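Ticket 286: Girkgate scorebook app, box score won't match the final

Okay, so I'm back with the same bug from March. Our game against Mondel ended 7-4, but the box score says 7-3, and the run it lost is the one that scored on a wild pitch in the fifth!
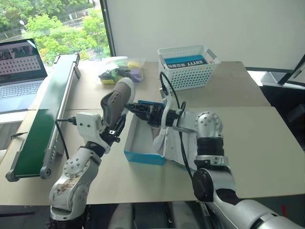

I deleted the inning and entered it again on my tablet — same thing. Then I tried it as a passed ball, and the run came back. While you're in there, my team icon is still blank. A gray canvas sneaker with a white toe cap, like the one in the photo, would suit us fine. I'm on build 155, if that helps.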